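I drove out to the open day at Prosholm last October mostly to see the Skametti hand in person, after reading far too much about it online. The demo was office tidying, so picture striped carpet, chairs and a wastebasket with a blue liner. They let us stand pretty close, and I loved that!

Three fingers and a lot of dark sleeve:
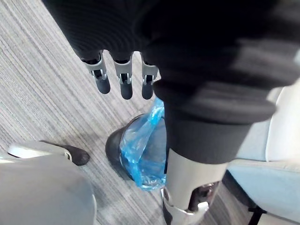
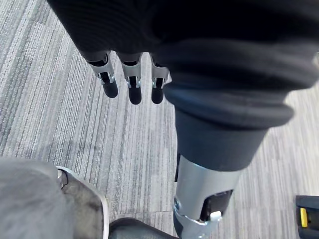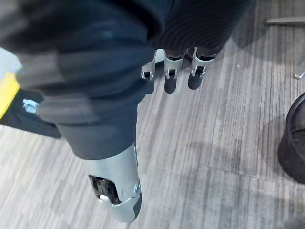

The last one has the blue bag in its grip:
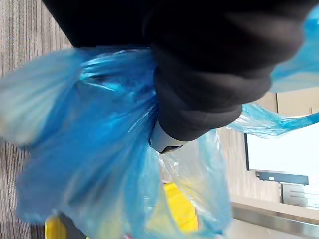
So, would I want one? For our workshop, maybe. The motors are quieter than my old Daltamow arm (I could chat right next to it), and the grip feels sure of itself without being rough. The sleeve is my one real gripe - it bunches up, and I'd worry about it snagging on a drawer handle. The staff quoted 195 minutes on a charge, and I didn't stay long enough to test that. Renting through Vlachou starts at 1000 a month, training extra, and that's steep for a small shop like ours. Still, I had a great time, the coffee was free, and I'd go again. Four stars from me, five if they fix the sleeve.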